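Plavo (streaming service)

Plavo is a subscription music streaming service with its main office in Niltstead. It was founded by Leonidas Kyriakidis, a former radio programmer, and it is known mostly for its catalog of regional folk, brass band and dance music. The service is available on phones, in web browsers and on a number of television sets and home speakers.

History

Kyriakidis worked for several years at a local radio station, where he was responsible for the evening music hours. According to his own account, listeners often wrote to the station to ask where they could hear a song again, and in many cases the recording was not sold anywhere. He began to collect permissions from small labels and put the first recordings on a simple website. The website had 300 albums when it opened to the public.

The first version had no playlists and no search by song title. A listener could only look for the name of the performer or the label. Search by title came with the first phone application, together with the possibility to save albums for listening without a connection.
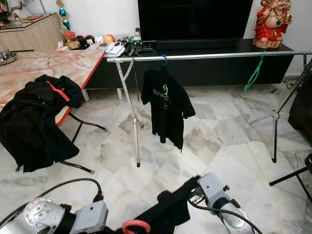
In its early period the company had 19 employees, and most of them worked on agreements with labels and on cleaning the catalog data. The same song was often registered under different spellings, and the payments for it went to different accounts. The work of joining these entries is still described by the company as its largest regular expense after royalties.

Ilie, a label that publishes wedding and village music, was the first partner to give its full archive to the service. The label Brukby joined later, with a smaller archive made mostly of live recordings.

Catalog and features

Albums on Plavo are arranged by region, instrument and occasion. The occasion list includes weddings, harvest festivals, name days and funerals. Each album page shows the performers, the place of recording if it is known, and the original notes in the language in which they were printed. Translations of the notes are made by listeners and checked by an editor before they appear.

The service does not use automatic recommendations on its front page. Editors choose a set of albums, and the set is changed every month. Automatic recommendations exist only in the radio function, which starts to play similar recordings when an album is finished. The listener can turn this function off in the settings.

On television sets, the application shows the album cover and the text of the notes while the music plays. A version with song lyrics was tested but was limited to 66 albums, for which the rights to the words had been cleared.

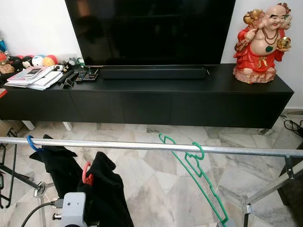

Content policy

In June of its third year, Plavo published a rule about songs with insulting words for ethnic or religious groups. Under the first form of the rule, such songs were removed from the catalog. Several labels objected, and Ilie argued that some of the removed recordings were old and had value for researchers.

The rule was changed in September 2022. Songs of this kind were returned, but they are marked with a short warning, are not included in the radio function and cannot be chosen for the front page. A label may ask for a second reading if it does not agree with the mark.

Payments to performers

Plavo divides the fee of each subscriber among the performers whom this subscriber has heard during the month. Labels receive the money and pass it to the performers under their own contracts. Performers without a label can register directly, and they are paid four times a year.

See also

Ilie (record label)
Brukby
Music of Niltstead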